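O cesto de papéis no escritório contemporâneo

Na sede da Wirkwood, renovada em maio, cada uma das 13 salas passou a dispor de um cesto próprio, encostado à parede e forrado com saco branco. A escolha coube ao ateliê Ronance, que privilegiou tons claros e formas cilíndricas.

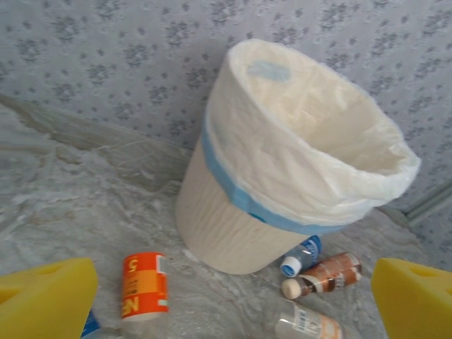

A dobra do saco sobre o rebordo merece igual atenção. Recomenda-se uma volta larga, que mantenha o plástico firme quando se deitam fora embalagens mais pesadas. As garrafas e os frascos seguem para a reciclagem, recolhida à segunda-feira, e os sacos são substituídos ao fim da tarde.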